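Storing Glossy Magazines and Signed Covers

Coated stock is heavier and less forgiving than newsprint. The clay coating that gives a cover its shine softens in damp air, and two coated pages pressed together will bond. Once that happens they can't be separated cleanly. Most of what follows is meant to keep that from happening.

Relative humidity in the storage room should stay below 50 percent. A basement usually won't hold that in summer without a dehumidifier. An interior closet on the main floor generally will. Check the reading in May and again when the heat comes on.

Take out everything that isn't part of the issue: subscription cards, perfume strips, product samples. Perfume strips are the worst of these, as the oil moves into the facing page and leaves a brown rectangle. Party programs and ticket stubs tucked into an issue should get their own sleeve.

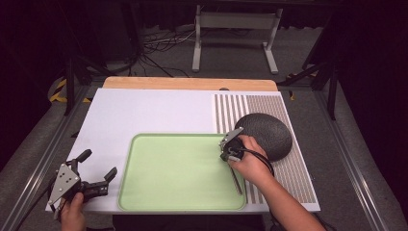 Sleeves should be polyester or polypropylene. PVC gives off plasticizer and will lift ink, especially marker ink. The Sikiso magazine sleeve fits a standard monthly but is tight on a September issue; the Lasenstead annual style number, at 304 pages, needs the next size up. Add an acid-free backing board behind the last page, with the smooth side toward the paper.

Perfect-bound issues go upright, spine down or spine to the side, never on the open edge. Stapled issues sag when upright and are better flat, in stacks of no more than 20. Alternate the spines left and right so the stack stays level.

Signed covers need separate handling:

Let the signature cure uncovered overnight before sleeving. Silver and gold paint pens take longer — two days is safe.

Keep fingers off the inked area. Hold the issue by the spine and lower edge.

Don't laminate. Heat spreads the ink and can't be undone.

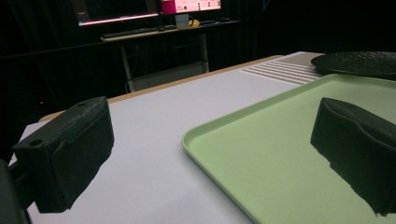

For display, use UV-filtering acrylic and a mat deep enough to keep the cover off the glazing. Red and magenta fade first, so a red carpet shot loses its carpet before anything else. Rotate framed issues with stored ones every few months.

Label boxes on the short end with title and year, in pencil. The Trelleren carton holds a year of most monthlies without bowing.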